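Flatoso Tables: Frequently Asked Questions

Last updated 2023-02-09

Ordering

Can I order a table in a size that isn't on the price list?

Yes, for the Kidum range. Send us the length and width you need and we will reply with a price. The Seixas range comes only in the listed sizes, as the tops arrive to us already cut.

How long does an order take?

Listed sizes leave the workshop within 14 days. Custom sizes take longer, and we give you a date when you pay the deposit. We close for one week in May, and orders placed just before that week are moved back by the same amount.

Can I change my order after I have paid?

You can change the leg color or the edge strip until we start cutting. We send an email the day before cutting starts. After that the order is fixed.

Do you sell tops without legs?

Yes. Choose "top only" in the order form. The underside comes without holes unless you ask for them. If you already own legs, send us a drawing of the plate with the hole spacing marked and we will drill to match. Drilling is included in the price for up to four legs.

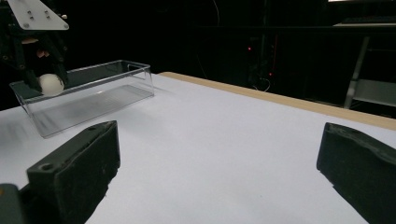

What height are the legs?

Standard legs bring the finished table to desk height, and taller legs are available for people who work standing. All of them have a screw foot that can be turned by hand to level the table. If your floor slopes a lot, tell us and we will pack longer feet.

Delivery

Where do you deliver?

To any street address on the mainland. We don't deliver to post office boxes. For upper floors without an elevator, the driver will leave the parcel at the street door unless you have paid for carry-in.

Will it fit through my door?

Tables are shipped flat with the legs off. Measure the narrowest point between the street and the room, including the turn on any stairs. The packed size of each table is given on its page under "Shipping." Please go by the packed size and not the table size, which is smaller.

My parcel arrived damaged. What should I do?

Write "damaged" on the driver's sheet before signing, keep all the packing, and email us photos of the box and the damage within two days. We replace damaged parts free of charge. You don't need to send the whole table back if only one leg is bent.

Care and cleaning

How do I clean a white top?

Use a soft cloth with warm water and a drop of dish soap, then dry it with a second cloth. Do this as soon as you can after a spill. Coffee, beet juice and felt pen are the usual causes of stains. For pen marks, try rubbing alcohol on a small corner of the cloth.

Don't use scouring powder, steel wool or the rough side of a sponge. They leave shiny patches on a matte finish and these can't be polished out. 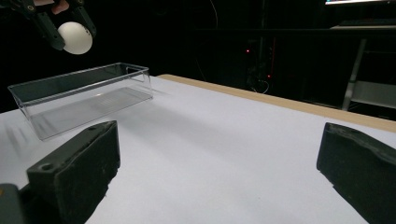 Can I put hot pans on the table?

No. Use a trivet. Cups and plates are fine.

How do I look after a wooden edge?

Wipe it with a barely damp cloth and never leave water standing along the joint. Once or twice a year, rub in a thin coat of Nulemeo oil, wait 90 minutes, and wipe off what is left. Keep the oil away from the white surface by running painter's tape along the joint first. Used oil rags should be laid flat outdoors to dry before you throw them away.

The edge has gone darker near the window. Is that a fault?

No. Wood changes color in sunlight. Turning the table end for end every few months keeps the two sides closer in color.

Returns and spare parts

Can I return a table?

Listed sizes can be returned within 90 days if they are unused and in the original packing. You pay the return shipping. Custom sizes and drilled tops can't be returned unless there is a fault.

I lost the bolts. Can I get more?

Yes. Ask for bolt set 901, which fits all current legs. It includes the bolts, the washers and a hex key. Tables bought before the Kidum range was introduced use a different thread, so send a photo of one leg plate if you aren't sure which you have.

Do you repair scratched tops?

Deep scratches in the white surface can't be repaired. We can replace the top alone, and your old legs will fit the new one. Dents in the wooden edge can often be sanded and oiled at home.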